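케네스버그 욕실 과제 갤러리: 치약 앞에서 멈춘 날

두 손으로 치약 하나를 다루는 일이 이렇게 재미있고 또 이렇게 까다로울 줄은 몰랐습니다! 2021년 3월 17일 작업분부터 올립니다.

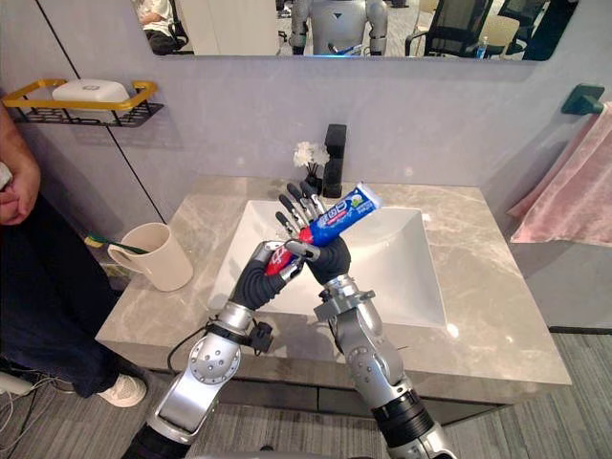
1. 빨간 쪽은 왼손, 파란 몸통은 오른손
검은 장갑을 낀 두 손이 세면대 위에서 치약을 함께 잡고 있고, 팔은 대야 앞에서 엇갈려 있습니다. 이번 고장 이야기의 출발점이 바로 이 교차 자세예요. 거울 속에 비친 로봇 본체도 찾아보세요.

2. 그날의 고장
오전에는 정말 잘 풀렸습니다. 그런데 55번째 시도에서 왼쪽 손목 토크가 갑자기 튀더니 양팔이 그대로 굳었습니다. 보호 정지가 제때 걸려서 다친 사람은 없었고 세면대도 멀쩡했어요. 문제는 그다음이었습니다. 정지 상태에서 손가락 힘이 풀리지 않아 치약을 꼭 쥔 채로 10분을 버틴 겁니다. 팔이 엇갈려 있으니 한쪽만 뒤로 빼면 다른 쪽 팔꿈치에 걸리고, 그렇다고 전원을 내리면 팔이 대야 쪽으로 처질 수 있었습니다. 결국 손가락을 하나씩 수동 모드로 열고 오른팔부터 천천히 들어 올렸습니다.

3. 로그를 뒤지던 밤
Éabha Gilmartin 씨가 관절 기록 3,414줄을 처음부터 끝까지 읽었습니다. 처음에 우리는 다들 충돌 감지 오류라고 믿었어요. 기록을 보니 팔끼리 닿은 흔적은 없었고, 손목 각도 값이 짧게 끊겼다가 엉뚱한 숫자로 돌아온 자국이 있었습니다. 제어기는 손목이 순간이동을 했다고 생각하고 그걸 따라잡으려 한 셈이지요. 이 그래프를 처음 봤을 때 연구실에서 환호성이 나왔습니다. 고장 원인을 찾고 이렇게 신나 해도 되나 싶었지만, 재현되는 고장만큼 반가운 것도 드뭅니다.

4. 범인은 커넥터
Heranov 손목 모듈의 신호 커넥터가 팔을 안쪽으로 깊게 돌릴 때마다 조금씩 당겨지고 있었습니다. 팔을 펴고 있으면 아무렇지 않고, 교차 자세에서 손목을 비틀 때만 접촉이 나빠집니다. 책상 위 점검에서 번번이 합격한 이유도 그것이었고요. 케이블 여유를 늘리고 고정 위치를 팔뚝 쪽으로 옮겼더니 같은 동작에서 신호가 끊기지 않았습니다. 커넥터 자체는 아직 예전 것을 씁니다. 잠금식 부품은 Clistier에 주문해 두었는데 납기가 길어요.

5. 안전 절차도 바꿨습니다
제어 프로그램 Goh에 각도 급변 검사를 넣었습니다. 값이 4회 연속 이상하면 토크를 올리기 전에 먼저 감속하고, 그래도 돌아오지 않으면 그 자리에 섭니다. 정지한 뒤 물건을 놓을지 계속 쥘지도 과제마다 미리 정합니다. 치약은 놓아도 되지만 도자기 컵은 쥐고 있어야 하니까요. 시험 중에는 한 사람이 비상 정지 버튼을 맡고, 팔이 엇갈린 동안에는 누구도 세면대 쪽으로 손을 넣지 않습니다. 당연한 규칙 같아도 종이에 적어 벽에 붙여 두니 확실히 다릅니다.

6. 다음에 올릴 것
뚜껑 열기와 짜기! 손목을 가장 많이 비트는 동작이라 새 고정 방식을 시험하기에 딱 좋습니다. 칫솔까지 함께 쓰는 전체 과제는 9월을 목표로 하고 있습니다. 양팔 작업을 하다가 비슷한 신호 끊김을 겪은 분이 계시면 댓글로 꼭 알려 주세요. 어느 각도에서 끊겼는지, 케이블을 어디에 고정했는지까지 적어 주시면 더 좋습니다.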